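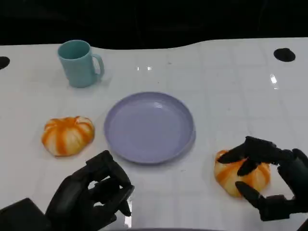 Figure 1. Right hand closed on one of the two striped buns, with the plate, the mug and the left hand also in view from the head camera.

Print this page
E-mail this page

Comparison of Two Grasp Controllers on a Pair of Multi-Finger Hands

Siiri Saarela, Aatos Rantala
Supervisor: Kerttu Harju
Stondstead Robotics Laboratory, project report

1. Purpose

The project compared two ways of closing the fingers on light, rounded objects. The first controller (P) drives every joint to a stored position. The second (C) closes each finger until its motor current passes a threshold, then holds. The hands, arms and head camera were the same for both.

2. Setup

All trials used the white table with the two round holes at the far side. The test object was a pumpkin-shaped bun, cream with orange stripes. The task was to pick up one bun and place it on the purple plate. The blue-green mug stayed on the table as an obstacle and was not grasped.

Object position came from the head camera only. The glossy tabletop gave trouble at first, as reflections near the far side were segmented as objects. Stefaniia Vakulenko suggested masking saturated pixels before segmentation, and this was kept for all the trials reported.

3. Procedure

We ran 61 trials with each controller. The start position of the bun was drawn from a list prepared before testing. A trial counted as a success if the bun came to rest inside the rim of the plate. The arm trajectory was identical up to the pre-grasp pose. The current threshold in C was set by hand during a separate session and not changed afterward.

4. Results

Controller P failed in 17 trials. In most of these the thumb touched first and pushed the bun out of the grasp before the upper finger arrived. The rest were placement errors.

Controller C failed in three trials, all with the bun close to the plate, where a finger met the rim and stopped early. The threshold was passed, so the controller reported a grasp. Closing took around 341 ms longer than with P.

5. Discussion

C tolerated position error from the camera better than P. Its weakness is that current alone does not show what the finger has touched. A check on final joint angle would probably catch the rim contacts, but we did not have time to test it. Only one object shape was used, and left-hand trials were too few to report.

The logs and the threshold file are in the Devadiga folder on the lab server. Ville Suominen will repeat the C trials with the mug in February.

Last updated: 16 January 2026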